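I have watched all 21 episodes of Nultside and I need to talk about it

I only put it on because it was raining and my sister wouldn't stop going on about it. Two evenings later I'd finished the lot, and I've already started again from the beginning (no shame whatsoever!).

If you haven't come across it, the idea is very simple. A group of strangers move into a row of old harbour cottages, one each, and every night they have to swap keys with somebody. You don't choose who. Whatever you find in your new cottage is yours to use, hide or leave as a trap for the next person, and at the end of the week the one with the fewest friends goes home. It sounds like a muddle and for the first 2 episodes it is one. Stick with it!

My favourite by miles is Eglė Koppel, who spends nearly half the series pretending she can't cook so that people will invite her round. The soup episode is the best hour of telly I've seen this year. When she finally gets the Clorkby cottage and finds her own note still tucked in the teapot, I shouted so loudly the dog left the room.

I'm less keen on the phone-in votes. They drag, the music is awful, and we all knew Vītola was safe. 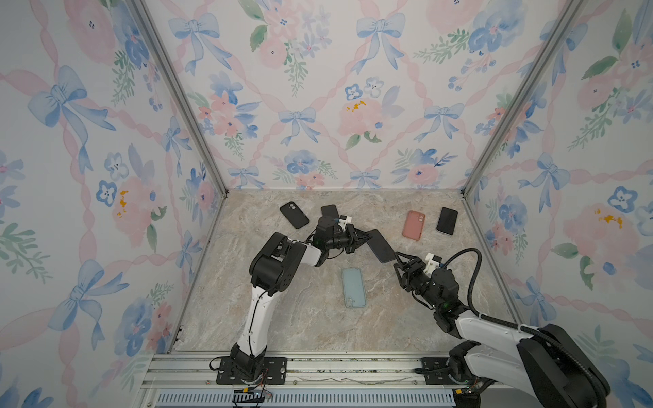 What I want from series 3

More of the key swaps, please, and fewer chats on the sofa afterwards. I'd love them to move it inland too, maybe somewhere like Irkum, with hills and proper mud. And bring back the night-time boat race, which they dropped after one go and which was brilliant.

Filming starts in August, apparently. I'm on my third read of the fan forum already, so if you've heard anything about the new cast, tell me in the comments!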